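Drodska Makers Forum > Builds > Hand grippers, the ongoing saga

solderpossum
Finally got both hand-held grippers going at the Bristell shed. Black fingers, flat pads, one small hole near the top of each ridge. Jaws open nice and wide on the bench: 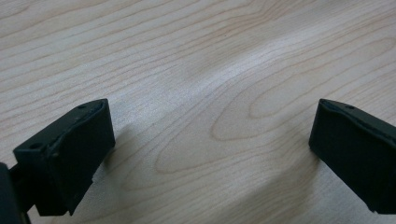

Re: Hand grippers, the ongoing saga

mulgawire
Looks tidy! I'd still lose those square tips though. Mine are rounded and they slide under things way easier.

solderpossum
Nah, square gives me more pad on the metal canister. I've set it up in front of the white wire rack and I'm going at it with a gripper in each hand. The triangular plates on top are grey, same colour as the filament I had left. My only gripe is the cables - they get everywhere. 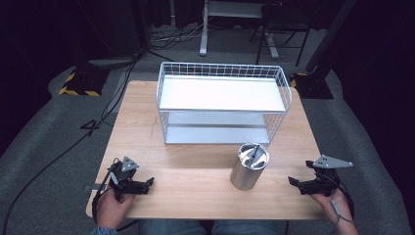

Mekville, November

mulgawire
Back on this after a long break. I've gone square on one side and, fine, it's better on metal. Still reckon round wins for anything flat.

tinsnips_525
You're both wrong, make them swappable. 2 screws and done.

solderpossum
Swappable means wobble. I tried it on my old Ó Dálaigh kit and spent the whole arvo tightening things. Happy to be shown otherwise if you post your files!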